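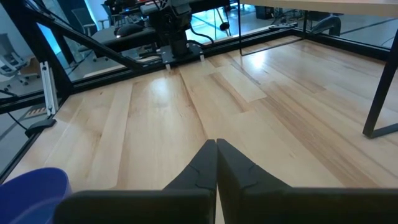 Figure 4. Plateau en bois clair à lames parallèles, avec plages de reflet.

4.2. Brillance résiduelle et entretien des plateaux

La brillance d'un plateau en bois clair dépend de trois grandeurs que la littérature confond souvent : l'indice du film de finition, la rugosité de sa face supérieure et l'ondulation à grande longueur d'onde héritée du collage des lames. Les deux premières sont accessibles au brillancemètre. La troisième ne l'est pas, car la tache de mesure est plus petite que la largeur d'une lame, et elle détermine pourtant la forme des reflets perçus par l'usager assis.

Le corpus comprend 16 plateaux installés dans les salles de restauration de Drarska. Douze ont reçu l'huile-cire Cotance en deux couches, les quatre autres le vernis aqueux Uketti en une seule passe. L'affectation n'a pas été tirée au sort : elle suit l'ordre de livraison, ce qui limite la portée des comparaisons entre finitions. Les relevés ont été effectués à 60°, dans le sens du fil puis en travers, sur une grille tracée au gabarit. Après élimination des points situés sur un joint, 1552 mesures ont été conservées.

L'anisotropie est nette pour l'huile-cire. La valeur relevée dans le sens du fil dépasse toujours la valeur transversale, et l'écart se creuse avec l'usage. Le vernis présente au départ un comportement presque isotrope — l'épaisseur du film suffit à combler les pores — puis rejoint le groupe huilé dans les zones de passage des assiettes. Les bords, moins sollicités, conservent leur état initial pendant toute la durée du suivi. 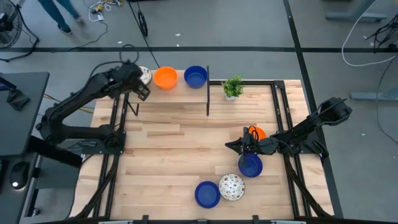

Cette évolution différenciée entre centre et bord pose un problème de représentativité. Une moyenne calculée sur l'ensemble du plateau masque la formation de plages lustrées, qui sont précisément ce que les gestionnaires signalent. Nous avons donc retenu le rapport entre la brillance centrale et la brillance périphérique, désigné ci-après par indice de Kerslake. Un indice égal à l'unité correspond à une surface homogène ; une valeur supérieure traduit un polissage du centre, une valeur inférieure un matage par micro-rayures.

Pour les plateaux huilés, l'indice augmente d'abord, puis se stabilise. Pour les plateaux vernis, il diminue de façon régulière. Les deux tendances s'expliquent par la nature du contact. Le passage répété d'un chiffon humide écrase les fibres relevées du bois huilé, alors que le film verni, plus dur et plus fragile, s'écaille à petite échelle sous l'action des grains abrasifs déposés par le pied de la vaisselle.
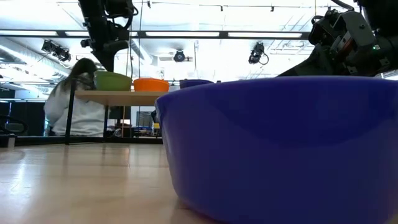

À partir de quel stade une reprise locale de la finition devient-elle préférable à un ponçage complet ?

La reprise locale convient tant que l'indice reste mesurable des deux côtés d'un même joint sans discontinuité. Au-delà, la limite de la zone reprise demeure perceptible en lumière rasante et le ponçage complet s'impose.

Le critère suppose un éclairage contrôlé. Les essais visuels ont été conduits sous 500 lux, lampe placée au-dessus du bord opposé à l'observateur. Sous un éclairage zénithal diffus, les mêmes raccords échappent à la plupart des examinateurs. Il en résulte qu'une salle pourvue de baies latérales appelle un seuil d'intervention plus sévère qu'une salle aveugle, à finition et fréquentation égales.

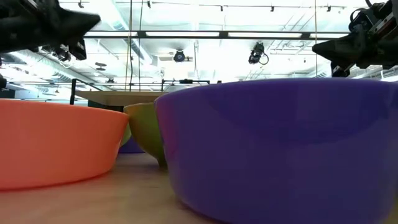
Drarska, 14 février 2026. Note ajoutée lors de la révision. Les relevés complémentaires demandés par un rapporteur portent sur les quatre plateaux vernis, nettoyés cette fois à l'eau déminéralisée. La baisse de l'indice est confirmée, avec une pente plus faible. Une part du matage attribué à l'abrasion provient donc de dépôts calcaires, que le protocole initial ne permettait pas de distinguer des rayures. Les valeurs du groupe huilé ne sont pas modifiées. La campagne suivante, prévue en mai, inclura un rinçage systématique avant mesure et un contrôle de la rugosité par profilomètre à contact.

Articles connexes
Anisotropie optique des bois feuillus clairs après huilage
Dureté superficielle des vernis aqueux en restauration collective
Influence de l'eau de lavage sur le voile calcaire des surfaces vernies
Perception des raccords de finition en lumière rasante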